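Espace client Bidcombe – Assistance technique
Dossier : simulation de préhension, module Alanano
Statut : en attente de validation par le demandeur
Priorité : normale
Demandeur : Harriet Kincaid, société Besine
Prise en charge : Corinne Montoya, support de niveau 2

Objet de la demande

Depuis le passage à la nouvelle version du module Alanano, les essais simulés de saisie d'objets portables donnent des résultats irréguliers. Sur une série de 204 essais lancés avec les réglages par défaut, 14 se terminent par le code « contact instable » avant la phase de levage. La même série ne produisait aucune erreur de ce type avec la version précédente. Le client souhaite savoir s'il s'agit d'un défaut du module ou d'un réglage à reprendre de son côté.

Éléments transmis à l'ouverture

Journal d'exécution complet, fichier de configuration de la pince, bibliothèque d'objets (1,239 modèles, export au format Escobedo). Le contrat de maintenance est en cours de validité et couvre l'assistance à la configuration.

Premier échange

Le support accuse réception de la demande et prie le client de bien vouloir préciser les points suivants : pas de temps du solveur, coefficient de frottement affecté aux patins, mode de calcul des enveloppes de collision. Il est également demandé de ne pas modifier la bibliothèque d'objets pendant l'instruction du dossier.

Réponse du client

Le pas de temps est resté à la valeur d'usine. Le frottement des patins n'a pas été modifié. Quant aux enveloppes de collision, Mme Kincaid indique que le champ correspondant n'apparaît plus dans l'interface et qu'elle ignore quelle valeur est appliquée.

Analyse

Le champ a été déplacé dans l'onglet « Géométrie avancée » lors de la mise à jour – ce point figure dans les notes de version, mais n'est pas signalé dans l'interface. À l'import d'une configuration antérieure, le module applique l'enveloppe convexe simplifiée. Pour les boîtiers à contour irrégulier, cette enveloppe déborde du maillage affiché et le contact est calculé avant que le patin n'atteigne la surface visible.

Les 14 essais en erreur concernent tous des appareils de ce type, présentés inclinés. L'anomalie a été reproduite sur le poste de test du support avec la configuration du client.

Mesures préconisées

Ouvrir l'onglet « Géométrie avancée » et sélectionner « décomposition convexe ». Fixer la limite à 1,000 sommets par objet. Vider le cache des collisions, puis redémarrer le service de simulation. Relancer d'abord un essai isolé en mode pas à pas, avec arrêt avant la fermeture complète, et contrôler la position des deux patins par rapport au boîtier. Ne relancer la série complète qu'après ce contrôle.

Le client est informé que le premier chargement de la bibliothèque sera plus long qu'à l'ordinaire, les enveloppes devant être recalculées pour l'ensemble des modèles. 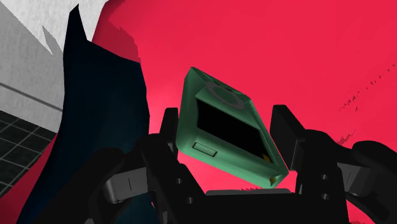
Delphine Dvorak
Ingénieure d'application, simulation et préhension – Bidcombe

Madame,

Je fais suite à l'intervention de ma collègue Corinne Montoya. Le modèle retenu pour le contrôle est le boîtier vert à écran noir, placé de biais entre les deux patins au-dessus de la surface rouge. Je vous recommande de conserver cette orientation pour vos propres vérifications, les écarts d'enveloppe étant plus faciles à repérer aux angles du boîtier.

Les petites taches plus sombres qui apparaissent par endroits sur le rouge relèvent du rendu et font l'objet d'une fiche distincte, suivie par Pirjo Rissanen. Elles n'interviennent pas dans le calcul des contacts.

Je vous saurais gré de bien vouloir relancer la série de 204 essais avec les réglages indiqués et de joindre le nouveau journal au présent dossier. Si le code « contact instable » devait réapparaître, merci de préciser l'identifiant du modèle concerné – l'heure de l'essai ne suffit pas à le retrouver.

Un correctif rétablissant l'avertissement à l'import est prévu pour juillet. Sans retour de votre part, le dossier restera ouvert et Beatrice Mwakyusa, responsable du suivi client, prendra contact avec vos services.

Dernière mise à jour du dossier : 12 avril 2025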